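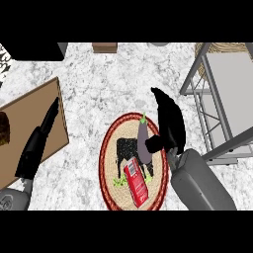
# About Feniline

We look after one two-armed grocery cell and its simulated twin. That is the whole firm. Ibsa Dinsa started it in a unit behind the Leemans bakery, having spent too many evenings as the only person in the building who knew which arm was left.

The cell is called Nindar. It picks up shopping and puts it down again, a job most people manage while on the phone. Keeping it able to do so takes 3 of us and a kettle.

## What we do all week

Every change goes to the twin first. In the simulator an aubergine can be dropped as often as you like and never ends up in soup. We set the reach of each arm, the opening of each gripper and the order in which the two may enter the middle, where they'd otherwise meet like strangers in a doorway.

Tuesday is service day. The real arms are parked, the fingers come off, and the pads are checked for wear and onion skin. Then:

- wrist bolts tightened and marked with paint pen
- both arms sent home and their zero positions compared with the twin
- 10 slow grasps on each side, then 10 at working speed
- the logbook filled in, legibly, by whoever did the work

If the real cell and the twin disagree by more than 2 millimetres, we stop and find out which of them is lying. It's usually a bolt. Once it was Ibsa's own tape measure, now retired to the drawer.

## Working with us

We also set up cells for other people, mostly ones who bought two arms and then discovered they needed to share a table. Vevau was our first outside customer and still rings when a gripper sulks.

Visitors are welcome after 2 in the afternoon, except on service day. Please bring your own mug.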